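Darlene Doucette fala de bananas como outras pessoas falam de futebol, com as mãos no ar e sem parar para respirar. Recebeu-me na cozinha da Hira, a pequena oficina de conservas que abriu há 3 anos, e antes de eu pousar o caderno já me tinha posto uma colher de doce à frente.

"Prova primeiro, perguntas depois", disse. Provei. Sabia a caramelo, a limão e a qualquer coisa de fumo que não consegui identificar (é cardamomo tostado, e que bem que fica!).

A receita nasceu em fevereiro, num inverno em que o fornecedor, a Van der Merwe, lhe entregou fruta a mais. "Eram 220 quilos e eu tinha dois tachos. Chorei um bocadinho e depois comecei a descascar." O primeiro lote saiu líquido, o segundo queimou. O terceiro foi parar inteiro ao mercado de Alden e desapareceu antes do almoço.
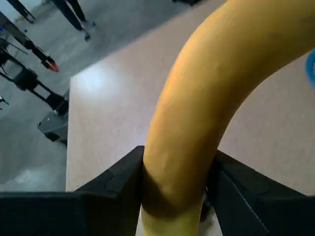 O segredo, garante Darlene, está no ponto de maturação, e aí não cede um milímetro. Banana verde dá um doce que agarra à língua; banana muito preta dá açúcar e pouco mais. "As pessoas acham que amarelo é amarelo, mas há um mundo entre o amarelo-limão e aquele ocre quase laranja", explica, entusiasmada. Os dois tons aparecem na fotografia, o mais claro em baixo e o mais escuro na curva de cima, e ela diz que é para o segundo que lhe foge sempre o olho. Depois cheira, aperta de leve junto ao pé e decide.

Já vai em 1093 frascos desde o início do ano, todos rotulados à mão. Pergunto-lhe se não se cansa. "Do rótulo, sim. Do tacho, nunca!"

Agora anda às voltas com uma versão com malagueta, que cozinha durante 58 minutos, e com um chutney para servir com queijo curado. Levei um frasco de cada. O do chutney não chegou ao fim da semana.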